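Preparing an Occupied Home for Buyer Visits: Household Tips for Sellers

Drullidmont Realty provides this page to homeowners who intend to remain in the property while it is on the market. The tips apply to houses, townhomes and condominiums in Udville and the surrounding communities. Sellers with a tenant in place should speak with their listing agent before following any of them, as notice requirements differ.

Before the photographer's visit

Interior photographs are normally scheduled within 7 days of the signed listing agreement. Replace burned-out bulbs before that date and use the same color of light throughout each room. Mixed warm and cool bulbs produce uneven wall color in the listing photographs, and the effect is difficult to correct later. Open all blinds to the same height. Remove vehicles from the driveway and place trash containers out of view of the street.

Windows should be washed inside and out. A solution of one part white vinegar to one part water is suitable for most glass. Dry the pane with a lint-free cloth, working from the top down, and wipe the sill last. Do not use vinegar on stone sills or tile.

Kitchen

Buyers open cabinets. Sellers are advised to remove one third of the contents of each cabinet and to pack those items for the move. Seldom-used serving pieces, duplicate pans and holiday dishes should go first. Plates may be packed on edge in a small, sturdy carton with paper between each piece. Mark the carton on the side as well as the top so that it can be identified when stacked.

Clear the counters of small appliances, with the exception of one that is in daily use. Magnets, calendars and school papers should be taken off the refrigerator door. Clean the range hood filter in hot water with dish soap, let it dry completely and return it to its place before the first showing.
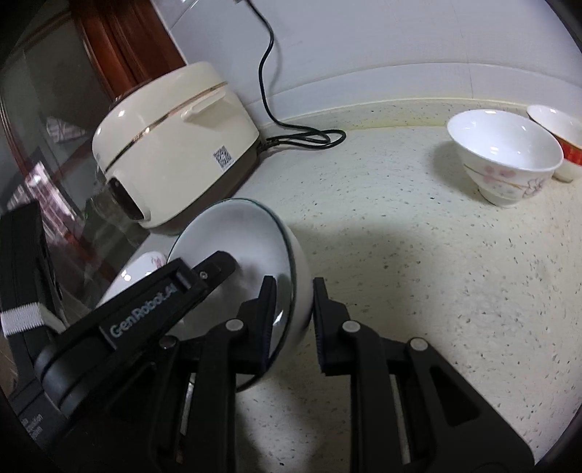 HOUSEHOLD TIPS: DAILY ROUTINE DURING THE LISTING PERIOD

Most showing requests arrive with at least 2 hours of notice. A short routine carried out each morning will keep the home ready without a full cleaning. Make the beds, empty the sink, wipe the bathroom faucets and close the toilet lids. Keep one lidded basket in each bedroom for items that must be put away quickly.

Odors are noticed at the front door. Avoid frying fish or strongly spiced foods on the evening before a scheduled visit. Plug-in fragrances are not recommended, and many buyers ask what they are meant to cover. Running cold water and a few pieces of lemon peel through the disposal is sufficient in most kitchens. Pet bedding should be washed weekly and litter boxes moved to the garage or laundry area if the animal will accept the change.

Set the thermostat at a comfortable level and leave it there. Turn on lamps in interior hallways. Prescription medicines, jewelry, checkbooks and spare keys must be locked away or taken along. Drullidmont agents accompany every visit but cannot watch each room at all times.

Small repairs

Loose doorknobs, dripping faucets and sticking drawers suggest to a buyer that larger items have been neglected. A bar of plain soap or a candle stub rubbed along a wooden drawer runner will usually free it. Nail holes may be filled with spackle, sanded lightly and touched up with the original paint. Where the original paint is no longer available, take a chip to the paint counter for matching and test the result behind a door.

Heriberto Ospina of our seller services office keeps a list of licensed plumbers and electricians who serve the Donach and Arnardóttir neighborhoods. Sellers should retain all receipts for work completed after the listing date and forward copies to their agent.

Questions about this page may be directed to the listing agent named in your agreement. A printed checklist is available at the Udville office, Suite 23.

Last reviewed 11 September 2023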